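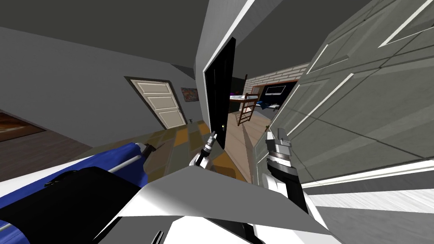

Trader site visit checklist – Trulton Local Trades Directory

Trader: Nouri Roofing and Guttering
Job visited: replacement of rear roof slope, semi-detached house, Drukport
Visit carried out by: Saeed Azimi
Date of visit: April 17, 2023
Type of visit: first vetting visit before listing

Mark each line Yes, No or N/A. Any No needs a comment. Comments on a Yes are optional but the office finds them useful when a customer rings up later with a question.

PART A – PAPERWORK

A1. Public liability certificate seen and in date
Yes. Runs to the end of October. Original shown on site, copy sent to the office the same afternoon.

A2. Employer's liability certificate seen
Yes. Displayed in the van. Covers two employees and one casual labourer.

A3. Business name on the certificates matches the name on the application
No. Certificates are in the name of Nouri Building Services. The owner says the name was changed on the van and the website but the insurer was not told. Needs putting right before the listing goes live.

A4. Written quotation given to the customer
Yes. Price, materials and start date all on it. VAT shown separately.

A5. Waste carrier registration seen
Yes.

A6. Risk assessment for this job on site
Yes, but it is a general one with the address written in at the top. The overhead phone line at the back of the house is not mentioned. Asked for it to be added by hand and this was done while I was there.

PART B – ACCESS AND WORKING AT HEIGHT

B1. Scaffold tag in place and signed
Yes. Scaffold put up by Celtano, last inspected within seven days.

B2. Guard rails and toe boards fitted on all open sides
No. Toe board missing on the short return by the kitchen extension. Work on that end stopped until Celtano came back and fitted one. I waited for this and checked it.

B3. Ladders tied or footed, and standing on firm ground
Yes.

B4. Ladder removed or boarded over at the end of the day
Yes, according to the customer. Board and padlock seen in the van.

B5. Brick guards or netting where people pass below
N/A. No public access to the rear.

B6. Loading of the scaffold
Tiles stacked along the boards, no more than knee high. Labourer knew the limit for the bay when asked.

PART C – SITE AND CUSTOMER'S PROPERTY

C1. Walkways clear
Yes. Side passage kept clear for the bins.

C2. Skip or waste bags in a safe place
Yes. Skip on the drive, boards underneath to protect the block paving.

C3. Neighbouring property protected
Yes. Sheet over next door's lean-to. The neighbour had been spoken to before work began.

C4. Loft contents covered
No. Two dust sheets laid but they did not reach the boxes near the chimney breast. Customer was not bothered but it is in our code of practice, so it goes down as a No. Extra sheets put down before I left.

C5. Power tools tested and leads in good order
Yes. One extension lead had tape on the outer sheath and was taken out of use.

C6. First aid kit and fire extinguisher in the van
First aid kit yes. Extinguisher yes, gauge in the green.

PART D – PEOPLE

D1. Hard hats and suitable footwear worn
Yes, everyone on site.

D2. Someone in charge on site at all times
Yes. Owner on site in the mornings, senior roofer in the afternoons.

D3. Customer knows who to ring with a problem
Yes. Mobile number is on the quotation.

PART E – RESULT

Pass / Pass with actions / Fail: Pass with actions

Actions for the trader
1. Get the insurer to reissue both certificates in the trading name. Send copies to the office.
2. Add toe boards to the handover check with the scaffolder and sign for it.
3. Carry enough dust sheets to cover a full loft.
4. Replace the damaged extension lead.

Office comments (Noémie Li)
Actions 2 to 4 accepted on the trader's word, to be looked at on the next visit. Action 1 must be closed first. Listing held as "pending" until the new certificates arrive – please do not give the number out to callers in the meantime. Customer reference form received and scored, no complaints raised. Next routine visit due in October, on a different job if one is running.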